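Every home needs one drawer with no assigned purpose. I have come to this view slowly, after years of the opposite practice, and I hold it against most of the advice now in print.

The usual advice is that everything should have a place. I followed it when I moved to Firley. I bought dividers for the kitchen drawers, labeled the shelves, and gave my keys a hook. The apartment is 800 square feet, so there was not much room for mistakes. Within a month the table had become the place for everything I had not planned for: a spare fuse, a birthday candle, the little wrench that came with a shelf.

Periklis Moschos, who lives upstairs and has the same layout, keeps a small cabinet near his table with a drawer he has never sorted. When he comes across something small, it goes in. When he needs it, he looks there first. His table is clear by dinnertime. Mine was not, and I owned 40 dividers.

The argument against such a drawer is that it fills up. It does. Mine takes two years to fill, and emptying it takes one evening in August. I used to spend more time than that in a single month deciding whether a roll of tape belonged with the tools or with the stationery. Sotiris Chrysikopoulos, my brother-in-law, says that the drawer only hides the mess. I agree with him, and I don't see the objection. A closed drawer is out of the way, and a bowl can go on the table where the mess used to be.

Size matters more than people think. A deep drawer swallows things, and the bottom layer is lost. A small one forces a decision sooner. It should also be close to where you stand when your hands are full. A drawer across the room will not get used, and the table will.

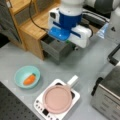 *A small drawer in a wooden cabinet, within reach of the table.*

I would set only two rules. No food goes in, and no paper. Food spoils, and paper multiplies and covers the rest. Bills and letters need a real system, and I have no quarrel with labels there.

The dividers are in a box in the hall closet. I kept six of them for the silverware, where they do some good. My sister can have the others if she wants them, but she has a drawer like mine now and has not called about it.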